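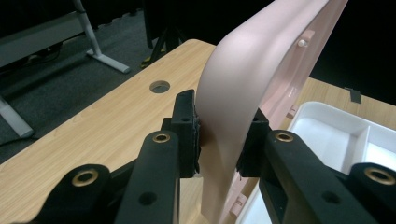

Pre-run checklist, lid handling station, Follgate bench
Software side: control, perception, planner, logging
Checked by: Hubert Jakubowski
Date: October 25, 2023
Build: Kanar 692

1. Controller
Boot, no faults in log. OK
Control loop at 200 Hz. OK, held it the whole soak
Watchdog trips on lost heartbeat. OK. Pulled the heartbeat process by hand, jaws stopped where they were
E-stop state shows in the UI. FAIL. Stop itself works, banner stays green till you refresh. Ticket open, do not run unattended

2. Grip control
Jaw zero matches the config file. OK after re-zero. Old value was from before the pad change, somebody please commit the new one
Force limit loaded for thin plastic parts. OK
Both pads touching before lift is allowed. OK on flat edges. On the curved pink panel the contact flag flickers, see comments
Slow release. OK

3. Perception
Camera calibration loaded, right serial. OK
Part mask on pale pink against wood top. MARGINAL. Mask bleeds into the table along the lower edge. Both are light and warm, exposure down one step helped a bit
White compartment tray kept out of the part mask. OK
Grommet hole not picked up as a grasp point. OK now. Filter was off by default in 692, turned it on in the Bevamia profile

4. Planner
Table plane in collision model. OK
Tray walls in collision model. NOT DONE. Tray is only a flat box in there, walls missing. Keep approach from the left untill fixed
Timeout set to 10 s. OK
Falls back to home pose on no plan. OK

5. Logging
Disk space. OK
Timestamps in sync, camera vs jaws. OK
Episode count in the folder vs the index. 498 in both. OK

Comments
Contact flicker: threshold or filter, not sure which. Czarnecka branch has a longer debounce, want to try that before touching the threshold.
Grasps on the outer edge of the panel only. Planner keeps offering the inner rim with the ribs, reject it by hand for now.
Pads wiped before start.
Recheck 1 and 4 after the next build, rest can wait for the December round.

Result: cleared for attended runs only. HJ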